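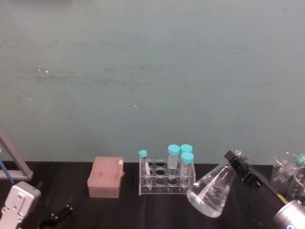

A student in last spring's group objected at this point that setting up the bench is not chemistry and should not take a full hour of the course. I have kept the remark in these notes because many of you will think the same thing, and I want to answer it in an orderly way. Most of the spoiled samples in our teaching lab are spoiled before any reaction begins. A tube is standing in the wrong hole, a lid was left open, a flask was filled and nobody wrote on it what is inside. These are mistakes of the bench.

# Handout 2: The small-tube bench

Wasville Evening Laboratory Course, Room 1304. Please read before the April practical and bring a printed copy. Tablets stay outside of the room.

## 1. What we want to learn

In the first handout we spoke about balances and about weighing. Now we come to small volumes of liquid. At the end of the practical you should be able to:

- prepare a bench with a tip box, a rack and closed tubes
- move liquid from a flask into a conical tube without touching the inside of either one
- keep the order of your tubes so that another person can continue your work
- leave the bench in the same state in which you found it

The written part counts for 20 points. The bench itself is checked by the instructor, and it is only passed or not passed.

## 2. The order on the bench

In our course the tip box is on the left and the rack is to the right of it. The flask comes last, also on the right side, and it comes only when you need it. Left-handed students may turn the whole order around, but then everything must be turned, also the waste cup. A bench that is half turned is worse than either of the two.

Leave a gap between the tip box and the rack. Your hand must be able to go down between them and take hold of the box without brushing a tube. Two fingers wide is enough.

Work on a dark cover if one is free. On black fabric you see a clear tube by its bright edges, and a drop of white powder or a torn piece of label is noticed immediately. The cover should be pulled flat before you place anything on it. A deep fold under the foot of a rack makes the rack rock.

## 3. The tip box

Our tips come from Verkel in closed boxes. Keep the lid closed at all times except for the moment when you pick up a tip. I know that this is slow. With the lid open, everything which falls from your sleeve goes into the box, and the next group works with it.

Open the lid away from you, like a book which lies with its back toward the wall. Press the pipette straight down into the tip, with one firm push. Do not hammer. If you hammer, the tip sits so tight that you need the other hand to remove it, and this hand has then touched the tip.

Take the tips row by row, beginning at the front left. When you stop, write the number of full rows in the notebook of the bench.

## 4. The rack and the tubes

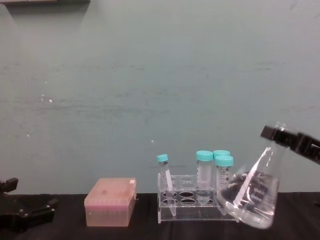

A conical tube has to stand straight if you want to read the volume on its side. The liquid makes its own level surface, and when the tube is leaning, this surface cuts across the graduation lines and gives you one value on the left and another one on the right. The usual cause is that the tip of the tube went through one hole of the upper deck and a different hole of the lower deck. In the rack here the tube on the left end is leaning in this manner, while the three others are upright, and you can compare them. To correct it, lift the tube until the tip is free of the lower deck, bring it over the right hole, and let it down slowly. Pushing the cap sideways does not help.

An open tube may not be moved from one hole to another. Close it first. The cap is turned until you feel resistance and then a very little more. In past courses we had caps which were closed with such strength that the thread was damaged.

If you put down a cap, it lies with the opening up and at a place where you will not reach over it. Better is to keep it between the small finger and the palm. This needs practice, so please try it at home with a bottle of water.

Numbering goes on the tube and also on the cap. Use the Riltum marker from the drawer, the fine one. The thick marker is for glass only. When several caps have the same color, and with us they nearly always have, two exchanged caps cannot be recognized afterward without a number.

## 5. The flask

The stock liquid for the practical is given out in an Erlenmeyer flask. Three rules:

1. The flask is carried with one hand at the neck and the other hand under the bottom. Only when it is standing on the bench may you hold it by the neck alone.
2. The lines on an Erlenmeyer flask are for orientation. Never write in your report a volume which you have read there.
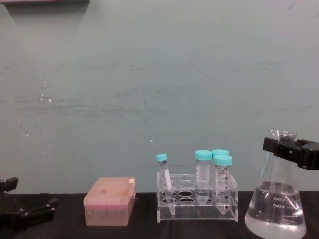 3. What was poured out does not go back. Also not if it is "only a little" and also not if the tube was new.

From rule 2 follows a question which belongs to your preparation: with which instrument do you then measure the volume? For this practical it is the pipette, and the graduation on the tube serves as a control. If the two differ visibly, you stop and repeat. You do not take the average.

Before you draw up liquid, swirl the flask gently on the bench in small circles. Then wait until the surface is calm. Hold the pipette almost vertical, put the tip just below the surface, and release the button slowly. With a fast release you get air in the tip and the volume is too small. For the first exercise every tube receives 300 microliters, and you do this 2 times with fresh tips, so that you can judge your own repeatability.

A clear, colorless liquid may be water and may be something else. So the flask has to carry a label with the content and your bench number before it is placed beside the rack. The graduation that is printed on the glass is not a label.

## 6. Interruptions

It happens that you are called away in the middle of the work. Please practice this also, it is a part of the check. The instructor will say "stop" at some moment, and you must leave the bench so that it could stay for an hour. All tubes are closed and in the rack. The tip box is closed. No pipette is lying flat with a tip on it. In the notebook stands the number of the last tube which was completely finished.

Most groups forget the notebook. They remember where they were, they think, and when they come back there are two tubes with a similar level of liquid.
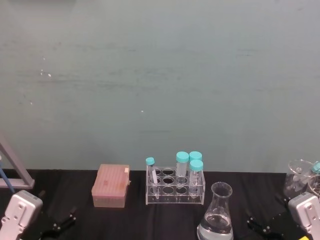 May I leave the empty tubes without a cap while I fill the first ones?

They stay closed until it is their turn. An empty tube collects dust in the same way as a full one, and a rack in which some tubes are open and some are closed is difficult to read when you come back to it. If you are worried about time, loosen the cap by a quarter turn beforehand and leave it sitting on the tube.

## 7. Clearing the bench

Begin with the liquid. The flask goes back to the front table, with its label. Then bring the filled tubes to the cold cabinet in their rack, with your bench number on the end panel (on tape, please do not write on the acrylic). Alcohol is not allowed for cleaning the racks. It makes fine cracks around the holes, and we have already lost several racks from Uddin in this way. Use lukewarm water with a little soap, and dry with the soft cloth.

The tip box is closed and stays at its place. Used tips are for the waste cup only, also those which fell on the cover and look perfectly good.

At the end pull the cover flat again with both hands and look across it from the side, low down, near the height of the table. Small things such as a clamp or a dark cap are easily overlooked on black when you look from above.

## 8. For your preparation

Make a drawing of your bench from above, with tip box, rack, flask, notebook and waste cup. Mark in it the way of your hand for one complete transfer. If the way crosses above an open vessel, change the drawing until this is no longer the case. The drawing is collected at the door at 6 p.m., and it is given back together with the corrected report.

Read also section 4 of Handout 1 again, the part about gloves.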